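Plunance Publishes Open Practice Guide for Two-Armed Robots in Shared Workplaces

VUSTGATE, 19/08/2026 - Plunance today released the first full edition of its practice guide for mobile robots with two arms that work in offices, clinics, schools and other places where people come and go all day. The guide is free to download, and any site may copy it, change it and put its own name on the cover.

The new edition grew out of a draft that went to partner sites in June. Those sites sent back 1173 comments, and every one of them got a written reply. Many were from people who share a hallway with a robot and had never been asked about it before, and the writing team says those were often the best ones in the pile!

"We expected engineers to argue with us about force limits, and they did," said Sioned Owen, lead author of the guide. "But we also heard from cleaners, receptionists and a school nurse, and they wanted to know simple things. Where does it stop? Who do I call? Can I walk behind it while it's reaching for something? Those questions now have their own chapter, and I'm so glad they do."

The guide has 23 rules, each on a page of its own, with a short check that can be done on site without special tools. It covers arm posture while driving, gripper speed near people, what a robot may carry and how high, handover of objects, and what gets written down at the end of a shift.

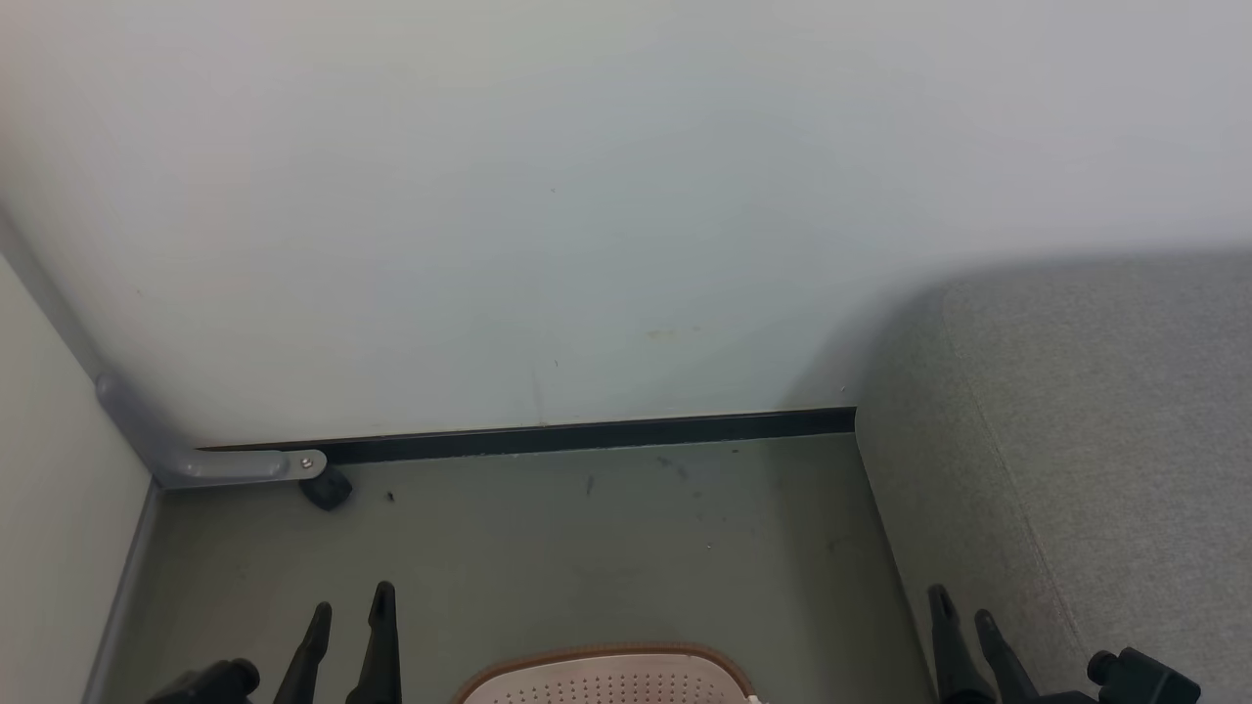
Corners and low fixtures get the longest section. Robots of this type are often tested in wide open rooms and then sent to work between partitions, brackets, wheeled furniture and baseboards. Rule 9 asks the operator to drive each new route at walking pace with nothing in the grippers before any real task begins. Rule 10 sets a minimum clearance of 855 millimeters for turning with both arms forward. Where a room can't offer that much space, the arms come in first and the base turns second.

The section also deals with things that move from one day to the next. A chair on casters or a freestanding panel doesn't count as a fixed landmark under the guide, even if it has stood in the same spot for a year. Sites are asked to walk the route again whenever furniture is changed, and to note the date and the name of the person who walked it.

Rees, an operator training firm, used the draft over 3000 hours of supervised robot work and shared its logs with the authors. Several rules were rewritten as a result. The rule on pausing, for instance, used to ask for a full power-down whenever a person came into the work area. It now calls for a held stop with the grippers still, and a full power-down only if someone needs to reach past the arms.

"Our operators kept the draft open on the bench, and it got scribbled on," said Hywel Gwilliam, head of training at Rees. "Half of those scribbles are in the finished version. It reads like something written by people who have stood next to one of these machines for a whole shift - and that's what we wanted."

The guide is voluntary and does not replace national safety law or the manufacturer's instructions. A companion checklist, Tukard, comes with it and can be printed on two sheets. Comments on the new edition are welcome at any time through the form on the Plunance website, and corrections will be posted there with the rule number and the date of the change.

Press contact: Plunance Press Office, Vustgate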